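Tudero Wood Board Oil: Application and Care
Section 4. Oiling a board before first use

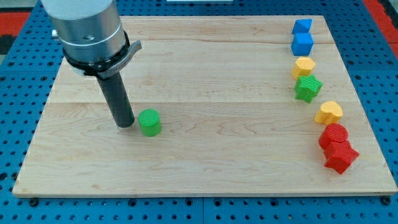 Fig. 4-1. Rectangular wooden board with green cylinder.

Work at room temperature, away from direct sunlight. One 297 ml bottle covers nearly 3,097 square centimeters with two coats.

1. Wipe the board with a damp cloth. Let it dry overnight, standing on its long edge.
2. Sand both faces with 220-grit paper, following the grain. Remove all dust.
3. Shake the bottle. Pour a small amount of oil in the center of the board.
4. Spread the oil with a lint-free cloth. Cover the end grain last and apply extra oil there.
5. Wait 20 minutes. Wipe off any oil that remains on the surface.
6. Turn the board over and repeat steps 3 to 5.
7. Apply the second coat after 12 hours.

Note: Boards larger than 2,000 square centimeters must be oiled on both faces the same day to limit cupping.

Note: Fisedico beeswax paste may be applied over the second coat. Do not apply it under the oil.

CAUTION: Oil-soaked cloths can ignite without a flame. Lay them flat outdoors to dry, or store them in water in a closed metal can.

CAUTION: Do not soak the board or put it in a dishwasher.

For re-oiling intervals, see Section 5.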